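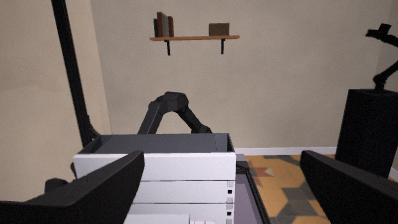

Issue 52, page 17

Print this page | E-mail this page

Search the newsletter: Enter keyword Go

Wanted: a field reporter who doesn't mind mud

I've been putting out this oil and gas newsletter for long enough that my truck knows the way to every rig supply yard in the county, and I need help! The Floditberg play has gotten busy again, permit filings keep landing on my desk faster than I can read them, and my one other writer, Wumpini Kyei, is already covering the pipeline hearings plus all the water hauling stories. So I'm hiring.

The job is part reporting, part paperwork. You'd go through the weekly drilling permits and completion reports, call the operators (some of them even call back), and turn it all into short items that a landowner or a pumper can read over breakfast. Once or twice a month you'd drive out to Hartley or Trukach for a hearing on spacing or well setbacks, and those can run late. Bring a sandwich.

I'd love somebody who has worked around the oil patch, but I'd take a good small-town reporter who's willing to learn what a lateral is. You do need a driver's license and a car that can handle a lease road after rain. If you can record a short radio spot without sounding like you're reading it, even better, as we send a two-minute energy update to the local station on weekday mornings.

Pay is $1000 a week plus mileage. Health coverage kicks in after your first two months. Most of the work can be done from home, although I do like having everybody in the office on Tuesdays when we lay out the issue.

We go out to 3854 subscribers, and plenty of them work for the companies we write about or fight with them over royalties, so you'll hear about it if you get a number wrong. I certainly do.

To apply, send me a letter and three things you've written. They don't have to be about energy. The best clips I got last time were about a school bond and a hog farm (same writer!). Mail them to Chiharu Mizuno at the Drudevel Energy Letter or drop them off at the front desk. I need everything by Wed 9 September, and I'll be calling people the week after.

E-mail this page to a friend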